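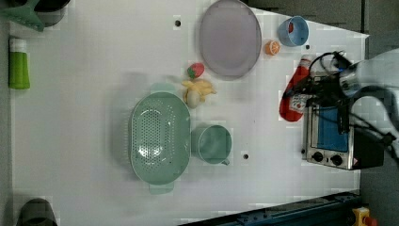
Mesa de prácticas con piezas de cocina de juguete y la pinza del robot, vista desde arriba.

Un brazo robótico no sabe qué es un plátano. Recibe datos de una cámara y los convierte en posiciones sobre la mesa. El kit Kinudura, de la empresa Firnance, sirve para aprender cómo se hace ese cálculo. Se vende a escuelas y está pensado para alumnos a partir de 8 años, con un adulto al lado.

El kit trae piezas de cocina de juguete: fruta, vajilla, botellas. Cada forma plantea un problema distinto. Una rodaja de naranja es plana por un lado y curva por el otro. Un plato ovalado es ancho y bajo, y una pinza solo puede cogerlo por el borde. El escurridor verde menta tiene dos asas planas, y conviene elegir una antes de mover el brazo.

El trabajo se divide en pasos. Primero, la cámara localiza el objeto. Después, el programa calcula por dónde agarrarlo. Luego el brazo se acerca, la pinza se cierra y el objeto se levanta. Si la pinza se cierra demasiado pronto, empuja la pieza. Si se cierra tarde, puede chocar con la mesa.
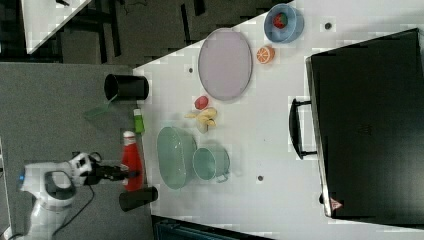
Cuaderno de Robótica, núm. 19

La pinza negra de este brazo tiene dos dedos. Con dos dedos se sujeta bien una botella tumbada, siempre que queden uno a cada lado. Para acercarse a la botella roja, que está junto al borde de la mesa, el brazo debe medir bien la distancia: un empujón pequeño basta para tirarla al suelo.

Los objetos pueden cambiar de sitio entre un ejercicio y otro. Una taza de pie y una taza tumbada son la misma pieza, pero el programa necesita un agarre diferente para cada postura. Por eso el manual pide repetir cada ejercicio con las piezas colocadas de otra manera.

Vocabulario
Pinza: la «mano» del robot.
Articulación: punto por donde el brazo se dobla o gira.
Agarre: forma de sujetar un objeto.
Trayectoria: camino que sigue el brazo.

Valoración del kit
Las instrucciones son claras y los ejercicios van de menor a mayor dificultad. El programa tarda en arrancar y los mensajes de error están solo en inglés. Abimbola Briggs, que lo probó con su clase, recomienda empezar por el plátano y dejar el plato para el final.

Texto: Jomar Catacutan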